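Ivville, 29th September. Typed up on the bus home, so forgive the mess.

Went to the open day at Indura. Doors at nine, queue already past the bike racks. Badge, coffee, a paper map that was wrong about the stairs. I had one question to get answered for the newsletter: can any of these things do a chore yet? A real one, in a kitchen or a shop, with no engineer standing over it.

Short answer, some. Slowly. Longer answer below.

First stop was the shop floor hall. Mock grocery aisle, shelves both sides, a wheeled base with one arm putting cans back. Good at cans. Very good at cans. Then a kid's dad asked for a bag of rice and it took three tries and squashed the corner. The guide was fair about it. Stiff things fine, floppy things not fine. She said the shelf job gets done overnight so speed doesn't matter much, and I think that's right for a big store. For a corner shop with one aisle, I don't see it. You'd be stepping around the thing all day.

Also saw floor scrubbing (old news, works, skipped it) and a box folding cell from Fandura that was down for the whole hour I was near it. Sign said back at 11. Went back at 11. Sign still said 11.

Kitchen lab was upstairs and the part I came for. Small groups, shoes covered, no leaning on the counters. Chaltu Demissie ran our slot. She has been on the home chores team since May and talks fast, so my notes are patchy. They work with ordinary stuff bought from ordinary stores. Toaster, mitts, mugs, dish cloths. Nothing gets a special handle or a sticker on it. I liked that. Last fair I went to, every cup had a big printed square on the side and the robot was basically reading a label.
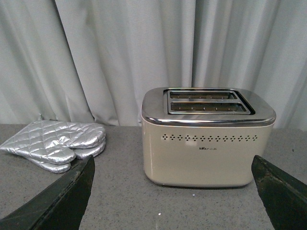
Asked her what's the hardest thing on the list and she said cloth, no pause at all. A toaster stays the same shape wherever you put it. An oven mitt is a new shape every time it gets dropped. Chrome is second hardest, she said, because the camera sees the room in it and not the metal. Somebody asked about glass and she just laughed.

Toast itself is a chain of little jobs. Get the slice out of the bag, line it up, let go at the right moment, push the lever, wait, get it out without crushing it. Their count for the full chain is 62 good runs out of 80. Most of the misses are at the bag, which I belive, I have trouble with the bag. Average time for a good run was 241 seconds, toasting included. My own breakfast beats that but I'm also awake and hungry.

A man behind me said so what, a person does it in no time. Fair. But Rehema Ondieki, who was in our group and works in home care over in Beyene, pushed back on him. Two of the people she visits can't grip a bread bag or press a lever any more. Four minutes is nothing to them, she said, they wait longer than that for her to find parking. She wanted to know about crumbs, and what happens if the slice jams. Chaltu's answer: it stops and asks for help. It does not go digging. There's a hard rule about putting the fingers inside anything hot, and the power to the outlet is on a seperate switch. Rehema wrote that down and so did I.

Price, no one would say. Asked twice. "Not a product" both times.

Other bits before I lose them:

- wiping a counter: good on flat, misses the strip along the back
- loading a dishwasher: plates yes, bowls sometimes, cutlery they do by hand
- folding towels: small ones ok, bath size no
- noise: less than I expected, could talk over it easily
- lunch: sandwiches gone by 12:30, go early

So where I land. Shop floor is closer than home, at least for boxes and cans and night work. Home is coming in pieces, one chore at a time, and I'd guess the first buyers are people like Rehema's clients and not people like me. Wouldn't leave one alone in my kitchen yet. Would let it wipe the table.

Parking was free but the far lot is a hike, wear decent shoes. Next open day is in May, they said, sign up at the front desk. My stop, got to go.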